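关于我们

提尔蒙街头雕塑节(Tirmont)是一项面向市民的公共艺术活动。每届活动期间,我们把一批统一造型、由不同画家绘制的大型雕塑摆放在城区的广场、河岸、车站和公园里,供所有人免费观看。活动结束后,雕塑公开拍卖,所得款项在扣除制作和运输费用后,用于资助本地的儿童美术课程。

本届的造型是水獭。选水獭,是因为流经老城的索卡奇河(Sokach)上游近年重新有了它们的踪迹,也因为水獭直立的姿势适合在背部和腹部作画,站得稳,孩子够得着。上一届是苍鹭,腿部太细,运输中修补了很多次,我们吸取了教训。

我们是谁

雕塑节由提尔蒙公共艺术中心主办。中心最早是几位版画和陶艺从业者合租的工作室,地点在金巷(Jin)一栋旧印刷厂的二楼,楼下至今还是一家修伞铺。最初的工作只是给附近的学校上课,后来接了一些墙绘和橱窗项目,再后来才有了街头雕塑的想法。

第一届规模很小,只有9座雕塑,全部放在步行街上,用绳子和沙袋固定。那一年下了两周的雨,有三座的清漆起泡,画家们轮流回来补色。即便如此,来看的人比我们预想的多,几家商铺主动提出下一年愿意出资认领。中心从那时起把雕塑节列为固定项目,并注册为非营利机构。

本届活动

本届共展出大型水獭雕塑90座,分布在老城、河东新区和马尔伍德公园(Malwood)三个片区。除此之外,还有116座由中小学、幼儿园和社区图书室绘制的小水獭,多数放在沿街店铺的橱窗里,少数放在图书馆和区政务大厅的室内。小水獭不参加拍卖,活动结束后归绘制它们的学校或机构保留。

三个片区各有一条步行路线。老城路线从南门车站开始,沿河走到鱼市桥,路面平整,轮椅和婴儿车可以全程通行。河东路线较长,中间要过一座天桥,天桥东侧有电梯,晚上九点停运。马尔伍德公园路线全部在公园内,有一段碎石路,雨后较滑,请穿合适的鞋。

纸质地图在各区图书馆、南门车站问询处和参与活动的商铺免费领取。地图背面有盖章页,每个片区设有印章点,盖满三个片区的印章后,可以到中心换一枚徽章。徽章数量有限,换完为止,我们不接受邮寄兑换。

雕塑是怎么做出来的

造型由雕塑师邓沛宇(Peiyu Deng)设计。她先做了一只手掌大小的泥稿,再放大成与成人肩部齐高的模型,之后由本地的玻璃钢作坊翻模。每座雕塑内部有金属骨架,底部与混凝土底座用螺栓连接。底座本身不刷色,侧面嵌有铭牌,写明作品名、作者和认领单位。

白坯运到中心后,画家可以在我们的公共画室绘制,也可以运回自己的工作室。大部分人选择公共画室,原因是这里层高够、通风好,而且有现成的脚手架。绘制期一般为六周。颜料以户外丙烯为主,也有作者使用马赛克、金属箔和旧布料,这类作品需要提前与我们沟通防水方案。全部作品完成后统一喷涂两遍清漆,晾置一周才能搬到室外。

画家通过公开征集产生。征集每年九月开始,任何年满十八岁的人都可以投稿,不要求美术专业背景。投稿只需要一张设计稿和一段说明。认领单位从入选的设计稿中挑选自己喜欢的一幅,作者与认领单位双方确认后签约。作者领取固定稿酬,材料费另计。没有被选中的设计稿会退还作者,我们不会在其他地方使用。

团队

中心的全职人员不多,活动期间会增加一批短期工作人员。

魏玉兰(Yulan Wei),主任。负责整体安排以及与各区政府部门的联络。她早年做木版画,现在每年仍为雕塑节刻一张海报。

邓沛宇(Peiyu Deng),造型设计。负责每届主题造型、翻模质量和修复工作。活动期间接到破损报告后,由她判断作品是就地修补还是运回画室。

程子涵(Zihan Cheng),学校项目。负责小雕塑的分发、教师培训和日常美术课程。学校如需申请下一届的小雕塑,请直接与她联系。

乌梅什·蒂瓦里(Umesh Tiwari),运输与安装。负责叉车、吊装和底座。安装全部安排在夜间,通常要三个晚上才能完成一个片区。

哈什·卡蒂亚尔(Harsh Katiyar),地图与网站。本站的路线图由他绘制,若您发现雕塑位置与地图不符,请写信告诉他。

儿童美术课程

拍卖收入的主要去向是儿童美术课程。课程设在中心二楼教室、河东社区活动室和马尔伍德公园的温室旁教室,周末上课,分低龄班和高龄班。低龄班以黏土和拼贴为主,高龄班增加素描、版画和简单的木工。上一学年共有1738名儿童参加了课程或学校工作坊,其中家庭有困难的学员免收全部费用,材料也由中心提供。

课程名额在每学期开学前两周开放登记,先登记先安排。我们不组织考级,也不推荐学员参加收费比赛。学期结束时有一次作品展,地点就在教室里,家长可以来看,作品当天带走。

教师一部分是中心的工作人员,一部分是参加过雕塑节的画家。每位教师上岗前都要随班听课一个学期。每班另配一名助教,低龄班的人数上限比高龄班少四人。

认领与赞助

企业、商会、学校和家庭都可以认领雕塑。认领费包括白坯、底座、作者稿酬、材料、运输、安装和活动期间的保险。认领单位有权选择设计稿,并在不影响路线安排的前提下提出摆放地点的意向。最终位置由中心与市政部门商定,要考虑地下管线、消防通道和人行道宽度,因此不一定能满足每一家的要求。

我们不接受烟草和博彩行业的认领。认领单位的标志只出现在铭牌和地图上,不画在雕塑表面。多家小商铺合认一座也可以,铭牌上会按笔画顺序列出全部店名。
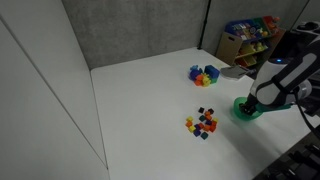
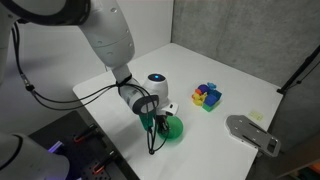 拍卖

拍卖在活动结束后的第二个周六举行,地点是老城的旧粮仓。拍卖前两天开放预展,所有雕塑清洗后集中陈列,不收门票。竞拍需要提前登记并领取号牌,也可以书面委托出价。成交后的雕塑连同底座一并移交,市区范围内由我们负责送货,市区以外的运输由买方自行安排。

有几座雕塑每届都不参加拍卖,通常是由医院或车站长期留存的作品。目前上届的一座苍鹭还在南门车站候车厅,另一座在儿童医院的院子里。

参观须知

雕塑可以触摸,可以合影,请不要攀爬。骨架能承受风力,但尾部和耳朵是实心玻璃钢,掰折后修复很费时间。请不要在雕塑上贴纸或写字。带狗的参观者请把狗牵离底座。

如果看到雕塑倾斜、破损或被涂写,请拍下铭牌上的编号,发到中心邮箱或拨打地图背面的电话。工作日一般当天处理,周末顺延。

公共活动和集会期间,部分广场上的雕塑可能临时围挡或移走,恢复时间会在网站首页公布。

联系与到访

中心办公室在金巷旧印刷厂二楼,从修伞铺旁边的楼梯上来。楼内没有电梯,行动不便的访客请提前来电,我们可以在一楼接待。开放时间为周二至周六,上午十点到下午五点,中午不休息。公共画室在绘制期内对外开放参观,团体请提前一周预约。

来信请注明事项:学校项目、认领、投稿、破损报告或媒体。媒体如需使用雕塑照片,请同时注明作品名和作者姓名。

本页更新于2025年11月24日,星期一。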